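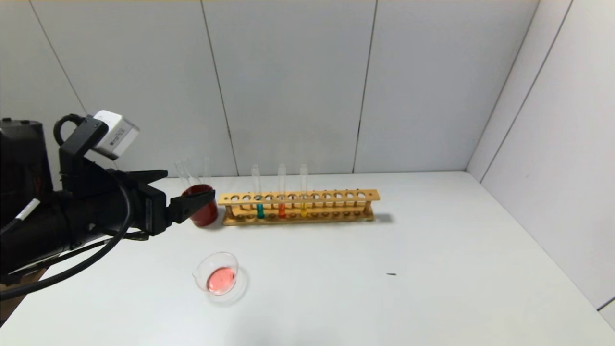
I have wanted to see how fabric gets its color ever since I ruined a load of white towels with one new sweatshirt, so when the Diltex mill put up a notice for its open day I signed up that same night. The drive from my place took nearly 40 minutes, most of it behind a gravel truck, and I still got there early enough to stand around the parking lot with a paper cup of very weak coffee. They started us with the color side of the business, and I was happy about that, because I could look at a glass beaker of dark red liquid next to a wooden test tube rack all day long. It took me right back to high school chemistry (I got a C, but I loved the equipment!).

The red they're proudest of this year is called Roninora. It's a deep, brownish kind of red, and they had it on cotton, on wool and on a polyester blend, all pinned to a board by the window. Same recipe name, three pretty different reds! The wool was my favorite by a mile. Our guide told us a shade can go through 16 trial swatches before a customer says yes, and then the customer sometimes goes back and picks the second one anyway.

From there we walked over to the dye house, and wow, it's loud. Also warm — I had my jacket off before we got to the first vat. The big machine at the far end is the Kandasamy, and it takes 612 pounds of yarn in one go. You can't see much of what goes on inside, just a little round window with suds sloshing past it, but I stood there way too long and had to hurry to catch up with my group.

The drying room smelled like a clean dog. I mean that in a nice way. After that came the weaving shed, where they hand you foam earplugs at the door, and I'm afraid I missed most of the talk there. I did pick up that they weave the upholstery cloth for Flesier sofas, and I was pretty pleased about it since my sister's had one of those for years and the cats haven't managed to kill it yet.

Lunch was a ham sandwich and an apple in the canteen, free with the tour. The remnant shop opens at noon and the line was already out the door, so eat afterward if you're serious about fabric. I came home with 2 yards of the wool in that red and no plan for it at all. A skirt, maybe? Cushions?

The next open day is in March. Wear flat shoes, the floor in the dye house is wet, and bring cash for the shop — their card reader was down the whole time I was there.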